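Rereading the Runance books, part two

I finished the second Runance book on Wednesday, a little after eleven at night, and I liked it more than I did the first time through. I was in college then and I skipped a lot. The three novels come to 1,260 pages in the old Nygård paperbacks, and I think I may have read half of those properly.

For anyone who missed the last post, the series is set on Worau, a moon with one long canal and a few towns strung along it. The first book is a straight adventure story about a stolen barge. The second one is slower. Most of it takes place in a records office, where the narrator has been sent to copy out the water agreements between the towns before the paper rots. She has a supervisor who doesn't trust her and a window that won't shut. The war everybody worried about in book one goes on somewhere else, and she hears of it from people who come in to look up a deed.

At nineteen I thought this was a cheat. I wanted the war. This time the office chapters were my favorite part, especially the long one where she finds out that two copies of the same agreement don't match and has to decide which to enter. It starts on page 171 and runs almost to the end of the section. Very little happens in it. She goes down to the basement twice and has an argument about ink.

I still have complaints. The love story is thin, and the man in it talks like a tour guide. There is a dream sequence on page 242 that I'd cut completely. The author also has a habit of ending chapters on a single short line, and by the middle of the book I could see them coming. The invented swear words haven't aged well either.

My copy is the one with the green spine, and the map in the front is wrong. It puts Sesdale on the north bank, and the text has it on the south bank every time it comes up. I checked the first book and the map there is right, so somebody redrew it between printings. If you have a different edition I'd like to know which way yours goes.

The ending works better than I remembered. I had it in my head that she burns the records, and she doesn't. She files both versions and leaves a note, and then she takes the barge home. I must have mixed it up with some other book.

I'm starting the third one this weekend. It's the longest of them and the only one I remember disliking all the way through, mainly for the talking herons. I'll try to be fair to the herons. Expect that post sometime in August, or later if work stays the way it has been.

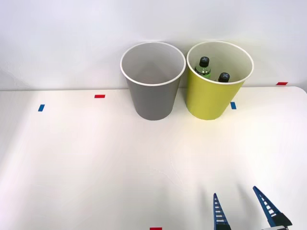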